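Dondico Workplace Automation Grant
Progress report, second reporting period
Project: Assisted handling of flat trim at the Plulleck finishing shop
Prepared by: Maite Requena, project lead
Reviewed by: Golshifteh Zamani, shop operations

1. Status

The project is in month nine of fourteen. Work packages 1 (task study) and 2 (simulation) are complete. Work package 3 (pilot cell) is open and running three weeks behind plan. Work package 4 (job redesign and training) started early, at the request of the shop, and is described in section 5. Spending is within the approved budget. No change to the end date is requested.

2. Background to this period

The finishing shop cuts, edges and packs narrow trim strips that ship with stone tops. Before the project, all strips were picked by hand from the outfeed table, checked, turned and placed in a packing tray. Six people rotate through the station. The task study in the first period identified the pick as the main source of wrist and thumb complaints. The strips are thin and lie close to the surface, and each one has to be pinched and lifted the same way for the length of a shift.

The purpose of the pilot is to move the pick and the turn to a robot arm with a parallel-jaw gripper. Inspection, sorting of rejects and tray closing stay with the operators. This split was agreed with the shop floor in December and has not changed.

3. Simulation work

Soledad Sotomayor built the simulated cell and ran the grasp trials. The trials used a two-finger gripper model and strip models in the three widths the shop produces most. Friction values came from bench tests on sample stock. The table top was given several surface finishes, including dark veined stone, to see how well the vision software separated the strip from its background. Light strips on dark stone were the easiest case. Light strips on pale stone were the hardest, and they are also the most common case in the shop.

A total of 2838 grasp attempts were logged in the period. Of these, 1485 were run with the first fingertip shape and the rest with the revised shape. The revised shape has a steeper slant at the tip. It was introduced after the first set showed strips rotating in the jaws when they were gripped more than a short distance from the center of mass.

Three findings came out of the trials and were carried into the pilot design.

Approach direction. A vertical approach with the fingers on either side of the strip worked only when the strip stood on edge or overhung the table. Flat strips have to be slid to the table edge first. A low rail was added to the layout for this purpose.

Closing speed. Fast closing pushed narrow strips out of the gap before the second finger made contact. Closing speed is now set by strip width. This adds a short delay to each pick on the narrowest stock.

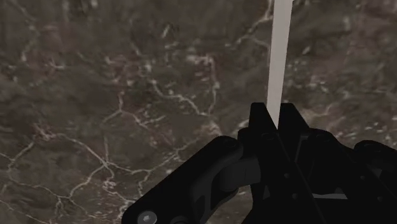 Grip force. The force needed to hold a strip during the turn was higher than the force that marks a coated edge in bench tests. Soft pads were tested as a fix. They solved the marking problem but changed the effective gap between the fingers, and the closing distances had to be set again for every width. The pads are now part of the standard setup.

The simulation does not model dust, coating residue or bowed stock. Results for those conditions will come from the pilot cell only, and the simulated figures should not be read as an estimate of production performance.

4. Pilot cell

The frame, table and guarding are in place at the end of line B. The arm was mounted and powered in month seven. The gripper was fitted in month eight. The supplier of the light curtain, Grollix, delivered a unit with the wrong mounting height, and the replacement accounts for two of the three weeks of delay. The remaining week was lost to a cable route that blocked the pallet truck aisle and had to be moved overhead.

The cell has so far been run at reduced speed with a technician present. No production stock has passed through it. Acceptance tests are planned for month ten and will be done in this order:

Stop and restart from each of the operator positions
Pick and turn on straight stock, all three widths
Pick and turn on bowed stock, wide and medium widths
Full shift at the working rate, with the normal crew

The narrow width in bowed condition has been left out of acceptance. Operators report that most bowed narrow strips are scrapped at inspection in any case, and the cell will send them to the manual lane.

5. Effects on the people at the station

This section covers work package 4 and draws on interviews carried out by Sobia Jadoon with all six operators and both shift leads. Interviews were held on paid time and the notes were returned to each person for correction before use.

5.1 Content of the work

Under the new layout an operator no longer picks. The person stands or sits at the inspection point, receives each strip already turned, accepts or rejects it, and closes the tray. Four of the six operators expect this to be easier on the hands. Two are concerned that it will be harder on the eyes and on concentration, as the pick currently gives a natural break between looks. The project team considers this a valid concern. The working rate for the pilot has been set below the rate the arm can reach, and inspection turns are limited to 30 minutes before rotation.

5.2 Pace

Pace was the subject raised most often. At present the operator sets it. In the first version of the cell the arm set it, and strips would have built up at the inspection point if the operator paused. This was changed after the interviews. The arm now waits until the inspection nest is clear before it makes the next pick. Output is lower on paper with this rule. The shop accepted the reduction.

5.3 Knowledge held by operators

Operators carry out checks during the pick that were not recorded in the task study. They feel for burrs with the thumb, and they notice when a batch is tacky from short curing. The arm does neither. A burr check has been added to the inspection step, where it takes a single pass along one edge. Tackiness has no replacement yet. Nerea Manzano, shift lead, has proposed a touch test on the first strip of each batch before it is released to the cell, and this will be tried during acceptance.

5.4 Staffing and pay

No positions are removed by the pilot. The station keeps its six-person rotation. Two operators have been trained as cell attendants and receive the technical supplement for the shifts in which they hold that role. The remaining four have asked for the same training, and the shop has agreed to offer it before the end of the project. The original plan funded training for two people only. The added cost will be met by the shop and is not charged to the grant.

The question of what happens to staffing after the project was raised in five of the eight interviews. The project team has no authority to answer it. Golshifteh Zamani has committed to giving the crew a written position before the full-shift test takes place.

5.5 Training

The attendant course covers starting and stopping the cell, clearing a dropped strip, changing finger pads, and setting the width. It does not cover programming. Both trainees found the width setting confusing on the standard control screen, where it takes four menus to reach. Soledad Sotomayor has written a single page for the panel, using the Tăng interface package already licensed for the project, with one button for each width. The trainees tested it and asked for larger text and for the current width to be shown at all times. Both changes have been made.

6. Deviations from plan

Work package 3 is three weeks late for the reasons given in section 4. The acceptance window has been moved inside month ten and the delay does not reach the final milestone.

The soft finger pads were not in the original parts list. They wear and will need regular replacement. Wear rate is unknown until the full-shift test. The cost to date is small and has been booked under consumables.

The baseline survey on hand and wrist discomfort was done once, as planned. The team now considers one baseline reading too thin, given seasonal changes in order volume. A second reading was taken this period using the same form. Both will be reported together with the follow-up survey in the final report.

7. Risks

Pale stock on pale surfaces. Detection remains unreliable in this case. A dark mat on the pick area is the present solution. It has to be kept clean, and dust will reduce contrast. Cleaning has been added to the shift start list.

Loss of early quality signals, as described in 5.3. Open until the touch test has been tried.

Pressure to raise the working rate after acceptance. The rate limit is set in software and can be changed by anyone with supervisor access. The team has asked that any change be logged with a name and discussed with the crew first. The shop has agreed to the logging. Discussion with the crew is still being worked out.

8. Next period

Complete acceptance tests in the order listed
Run the cell with the normal crew on one shift, then on both
Train the remaining four operators
Carry out the follow-up discomfort survey
Measure pad wear and set a replacement interval
Submit the draft job description for the cell attendant role to the shop for comment

The next report is due at the end of month twelve. Questions on sections 3 and 4 should go to Soledad Sotomayor, and on section 5 to Sobia Jadoon.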